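Notebook 4, textile conservation workshop. Entry covers the wash water trials and the storage survey. Colleagues are asked to initial corrections and not to overwrite them.

The purpose of the present work is to settle which rinse water the workshop should use for the plain cotton and linen items in the Slanina bequest. The bequest came to us as 1,146 pieces, mostly household linens: pillow covers, hand towels, table runners, aprons and a small number of christening gowns. Of these, 962 have been entered in the register. The remainder are still in the cartons in which they arrived and should not be opened until the shelving in the north store has been cleared.

Romain Bailly has raised the question of whether the existing filter cartridges are adequate. The Tosik unit was last serviced before the building's supply was changed over, and the conductivity readings written on the door card stop at that point. I have started a new card. The old one is taped inside the back cover of this notebook and should stay there.
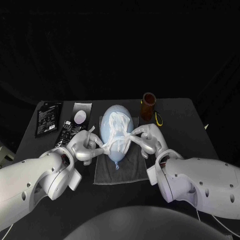 **North workshop, July**

Test strips were cut from the undyed cotton sheeting kept for trials, not from any registered piece. Each strip was marked in pencil at the lower left corner and soiled with the standard tea solution, then left to age flat on blotter in the drying cabinet. Three waters are under comparison:

- tap water as supplied
- filtered water from the Tosik unit
- deionized water from the carboys

The strips were wetted out fully before any detergent was added. I repeat this point for the benefit of those joining the work later, as two strips from the earlier trial were put in dry and showed tide lines along the fold. Those two have been kept in the folder marked "void" and must not be used for comparison.

Detergent was made up fresh in the morning at the usual working strength. The Plulel stock bottle is nearly finished. A replacement has been requested, but the supplier now sends a different size of container, and the dilution table on the wall refers to the old one. I have crossed out the first line of the table and written the corrected volume beside it. Would someone with better handwriting please recopy the sheet.

Observations at the end of the second rinse:

Tap water. Strips slightly harsh to the touch. Faint gray cast on the reverse, most noticeable at the selvage. Rinse water clear to the eye but foamed when shaken in the jar, so detergent was still coming out.

Filtered water. Handle softer. No cast seen. Foam cleared one rinse sooner than with tap water.

Deionized water. Handle similar to filtered. Color of the tea stain somewhat paler, although I would not wish to rely on this until the strips have been read against the gray scale in daylight. The lamp over the sink gives everything a yellow tone after four in the afternoon.

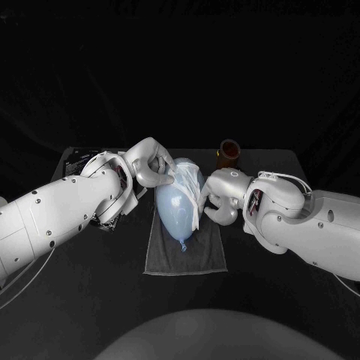 The difference between filtered and deionized is small, and may not justify the cost of running the carboys for the whole bequest. Romain's view is that deionized water should be kept for the final rinse only, with filtered water for everything before it. I am inclined to agree for sheets, towels and runners. For the christening gowns I would prefer deionized throughout, on account of the drawn thread work and the very fine seams, where residues are difficult to flush out.

A further matter concerns iron. Several of the aprons have rust spots at the waistband where hooks or pins were left in place. These are to be set aside before wet treatment and listed on the pink sheets. Pins are to be removed over a tray and kept in a labeled envelope with the register number, including any that break. Apron ties that have been knotted should be left knotted until they have been recorded. One was untied last month before it had been drawn, and we no longer know how it was fastened.

Thread for the support stitching has been matched from the Stitalent card. The nearest shade to the aged linen is the second from the bottom of the left column. The shade above it looked correct on the card but was too pink beside the cloth. I have pinned a length of each to the facing page – please do not remove them, as the card itself is on loan and will have to go back.

Drying. Strips were laid face up on the mesh screens and blocked by hand along the grain. No heat was used. The screens need washing; there is a line of lint along the lower rail that transferred to one of the filtered strips, and I had to lift it off with tweezers. Air movement in the cabinet was uneven, with the strips nearest the door drying first. For the next run the positions should be exchanged halfway, so that each water has strips at both ends of the cabinet.

Costs, for the annual request. At present rates of use the cabinet and sink together account for roughly 3,000 liters over a full season. Changing to filtered water for all rinses would mean additional cartridges, and I have asked for a price. If the answer comes while I am away it should be copied onto this page and not left in the tray.

Still outstanding from this session: pH of the final rinse for all three waters. The meter would not hold its calibration and drifted each time it was moved from the buffer. The probe may simply have dried out in storage. It is now standing in solution with the cap off – do not pour this away.
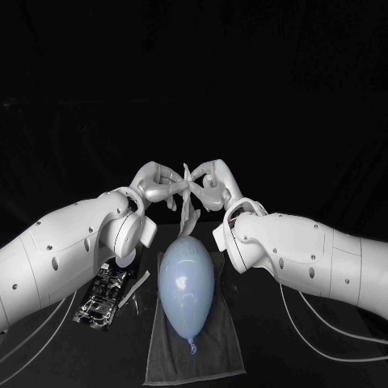

## Storage survey, north store

Began at the door end and worked along the lower shelves. The first bay holds acid-free boxes in good order, labels facing out. The second bay is mixed, with older brown cartons at the back and rolled textiles placed across the top of them. The rolls should be moved first. Two have sagged in the middle and need wider tubes.

Tissue stock is low. The order should be for 100 sheets of the large size, unbuffered, and the smaller size can wait until the gowns have been measured.

Insect traps in both bays were changed and the old ones bagged for reading. One webbing moth in the trap beneath the window, none elsewhere. The window seal is worn at the lower corner and a repair request has been entered in the building log.

Third bay not started. The key to the tall cabinet is missing from its hook. Ask Romain.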